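Hajdu Piano Studios Opens Adult Beginner Course Built on Reading and Patterns

SORNON – Monday, September 17, 2018 – Hajdu Piano Studios today opened enrollment for Cestirik, a new course for adults who want to learn piano but don't want to spend years in a traditional lesson program. Classes begin the first week of December at the studio's Sornon location.

Cestirik runs for six months. Students meet once a week in groups of no more than five, and each student has a full-size weighted keyboard for the whole class. Headphones are provided, so students can work on different parts of a piece at the same time.

The course was written for people who have taught themselves one or two songs from videos and then found that the next song took just as long. Most of the class time goes to skills that carry over from piece to piece: reading both staves, recognizing common chord shapes, keeping a steady left hand, and working out fingering before playing. Students learn many short pieces and move on from each one after a week or two – even if it is not yet polished.

"We see a lot of adults who can play one song very well and can't read the first line of another," the studio said in a statement. "They usually have decent hands already. They need a lot of easy music in front of them, and someone to tell them when to go on to the next page."

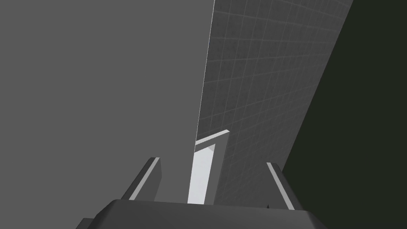

Home practice is set at 20 minutes a day, five days a week. Each session starts with a piece the student has never seen, played slowly and only twice. The rest of the time is split between the current assignment and a short chord exercise in one key. A new key is added every other week, and earlier keys come back for review.

Practice material comes from the Nodent library, a collection of 700 short pieces graded by reading level. It includes folk tunes, simple classical pieces, blues patterns and lead sheets. Students receive printed books for the first four levels and can borrow the others from the studio. Anyone who finishes a level early may start the next one without waiting for the group.

Hajdu tested the course with two groups of adult beginners before opening it to the public. Several changes came out of those groups. Scales were moved to the second month, the reading pieces were made shorter, and a monthly "bring your own song" class was added. In that class, students bring music they chose themselves and learn how to mark it up, find the hard measures and practice those first.

No previous experience is required. Students who already play a little can ask for a short placement session, which is free and does not commit them to the course. Students will need a keyboard or piano at home. The studio recommends an instrument with weighted keys and a sustain pedal, and has a small number of keyboards available for monthly rental.

Evening and Saturday morning classes are offered. Tuition may be paid in full or by the month, and books are included in the price. Missed classes can be made up with another group in the same month if a seat is open.

Enrollment is open at the studio's front desk during regular business hours.

About Hajdu Piano Studios
Hajdu Piano Studios offers private and group piano instruction for children and adults in Sornon. The studio also provides keyboard rental and practice room hire.

Media contact: Hajdu Piano Studios, Sornon office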